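Notebook, hand-held grippers
2 October 2022

Read the Cadton house rules again over lunch, version 2. Twenty-two rules, and I could defend perhaps half of them to a stranger. The rest look like things somebody wrote down after one bad afternoon and then never tested.

Rule 4, "work surface shall be clear and of a single plain colour". Fine on a bench. On a bed in a real house it's silly. The sheet is striped with little crosses and stars all over it, there's a floral spread under that, and it all creases. If we swap it for a plain grey one we get tidy recordings of a bed that no one sleeps in. Paiva's argument is that the small stuff gets lost against the pattern. Maybe it does. A thin gold-coloured chain is about the worst thing you could put there, so that's the one to test, and I'd like to see the comparison before the rule. Asked for it in September. Still waiting.

Rule 9, cables. This one I grudgingly keep, though the wording is useless ("cables to be managed appropriately"). Managed how? There's a tangle of black and white leads draped over the bed with a small plug at the end of it, and as written I can't say whether that passes. Suggested wording: no loose cable within reach of either gripper, and if it can't be moved, write it on the sheet before starting. A checker can answer yes or no to that.

Rule 11, start position. "Fingers open, object between the fingers, not touched." Good rule, badly placed; it should be near the top. Half my arguments with the Kidard people are over where an episode begins. They count from first contact and we count from fingers open, so the lengths never agree, and then someone puts the two in one table anyway.

Rule 12 says the second hand must stay out of view unless used. Why? People have two hands. If the left gripper is hanging at the side, let it hang there. I have asked for the source of this one and was told "good practice", which I take to mean there isn't one.

Rule 15, jewellery and personal items. Currently reads "avoid valuables". Avoid how much? Either we have the owner's written yes for each item or we leave it in the drawer. Would rather have that as a hard rule than the four soft ones about lighting.

Went through the log for the last batch. 792 episodes, 76 flagged as breaking a rule. Before anyone quotes that as a quality figure: the flags were set by whoever did the recording, and I don't believe people mark their own work down evenly. I wouldn't put it in the Skistesmont report without a second reader.

To do:
- rewrite 9 and 15, send round
- move 11 up
- ask again for the reasoning behind 12, strike it if no answer
- chain on the patterned sheet against chain on plain, same start position, same person
- second reader for the flags (not me, I've already made up my mind) 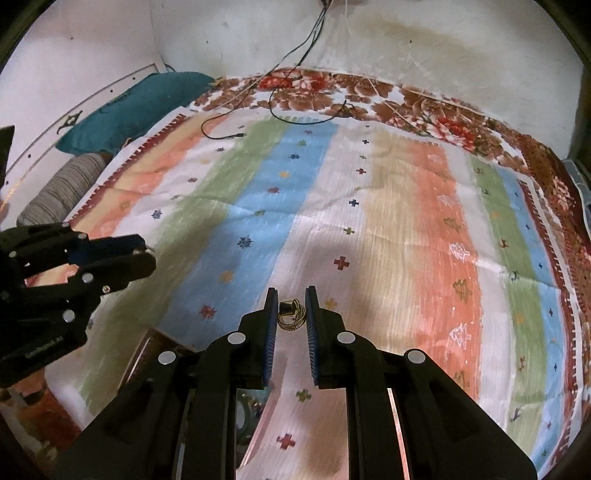

Horácio Vieira

Comments on the wording to me directly, please, and not in the margins of the shared copy. I can't read them once it's printed.

2 comments | 22 shares

Recent entries
Finger pads: when to change them
Kidard timings, second attempt
What counts as a dropped object?
Skistesmont report, notes on the draft

Contact the workshop | © 2022 Cadton | Back to top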